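Round or rectangular? Choosing a table for a small dining room 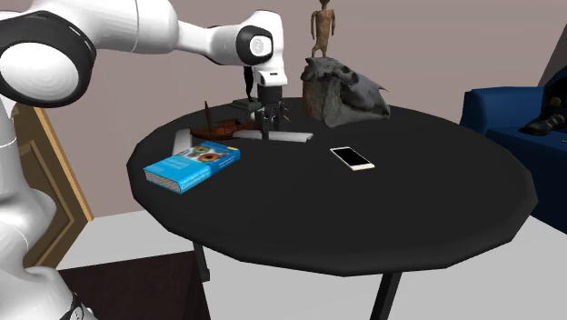 One reader wrote in after the last newsletter to say she had swapped a long table for a round one in her unit and regretted it by January, when the family came to stay and there was nowhere to put the serving dishes. Another reply disagreed and said the round table was the only reason anyone could get past to the back door.

Both are fair. Round tables suit square rooms and small groups. A top 100 cm across seats four adults without much trouble, but the middle fills up quickly once there are plates, glasses and a salad bowl on it. If you usually put food out in the centre, try it with newspaper cut to size before you buy.

Rectangular tables do better in narrow rooms and can go against a wall between meals. Measure from the table edge to the wall or the nearest cupboard. You want 100 cm where people walk behind the chairs, and you can get by with less on a side that is only used for sitting.

Legs matter more than most shops let on. A centre pedestal leaves knees alone, though a light one will tip if somebody leans on the edge to stand up. Four legs are steadier and get in the way of a fifth chair. In the showroom, sit down properly, pull the chair in and lean on the table with both elbows.

Colour is mostly a question of cleaning. Dark matte tops show dust, flour and finger marks. Pale timber hides crumbs and shows red wine. We had two members compare finishes at home over the winter, the Rikby in charcoal and the Osano in light oak, and the charcoal needed wiping after every meal. The Osano picked up a ring from a hot mug in the first week and still has it.

If your floor is uneven, ask for adjustable feet. Jeron tables come with them and Shim tables don't, so allow for a packet of felt pads, which cost $10 at the hardware store.

The members' discount on dining furniture runs to the end of January. Delivery within the metropolitan area is $39, with assembly extra. Older tables in sound condition can be left at the swap shed during normal hours, with screws and bolts taped underneath in a labelled bag.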